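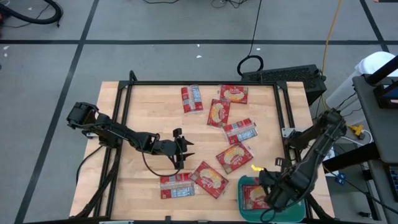

Okay, hi everybody, I'm Indira. Slow down here, wait for the back row to sit.

So, office snacks! When I took over the kitchen budget at Prideo we had 40 people and one sad cabinet. I asked what everyone wanted and got 18 answers, most of them "chips."

Tell the granola story (keep it short this time – Tariq is in the room).

What I do now is put out a small batch in the morning and another after lunch. People quit hoarding. The sweet stuff still goes first, and I've made my peace with that.

Money part: we spent 1,471 dollars through June. Pause, somebody always groans. Then show what we were throwing out before.

Skip the coffee section if I'm past 15 minutes. Questions, then point them to the sign-up sheet by the door.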